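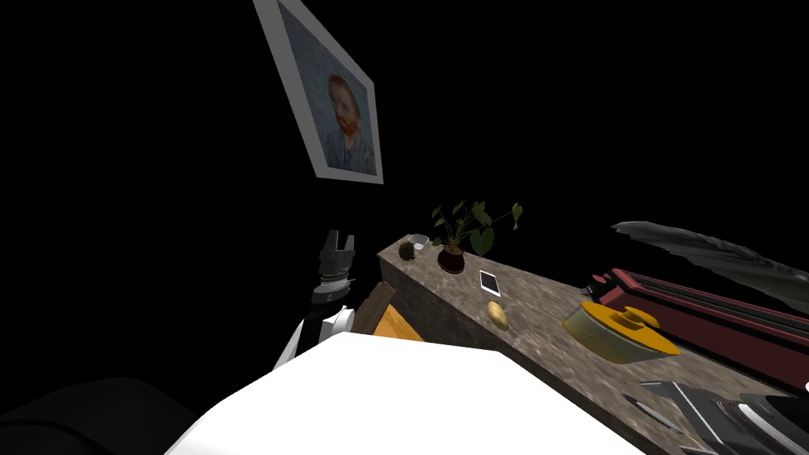
Rultardale project, weekly meeting, 02/09/2025

Chair and notes: Valdemar Toft

1. Last week's notes
Approved. The Kragh write-up stays open until the tables are in.

2. Clutter runs in simulation
Valdemar went through the new results. The policy trained on 2000 simulated episodes with shuffled countertop items was run on 100 held-out layouts. It finished the reach-and-grasp task in 31 more of them than the fixed-layout baseline did. Lots of excitement in the room -- this is the biggest jump we have had from changing only the training scenes, and no one had to touch the controller!

The tilted head camera is now part of the randomization too. We agreed to keep the steep angles in, even though they slow down training a bit.

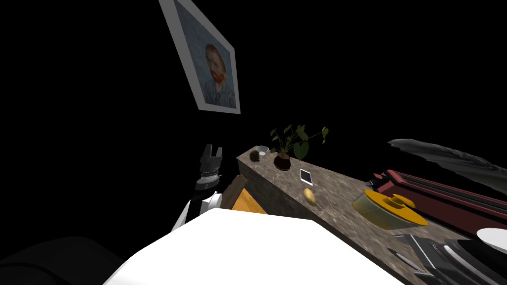

Clutter set, tilted view: gripper pointing up, potato and potted plant on the counter.

Small round items are still the weak spot. The arm tends to close early on them. Valdemar thinks the depth noise is too mild and would like to try a stronger setting before we touch the reward. Agreed, and people are keen to see it.

3. Nesell comparison
Same 100 layouts, same seeds, so the numbers can go side by side. Wernosus export is working again after the fix to the mesh scale.

4. Compute
330 GPU hours left for February. Enough for the noise sweep and one full retrain.

5. Actions
Valdemar: noise sweep, three settings
Valdemar: send failure clips to the group
All: comments on the Kragh draft before the next meeting

6. Any other business
None.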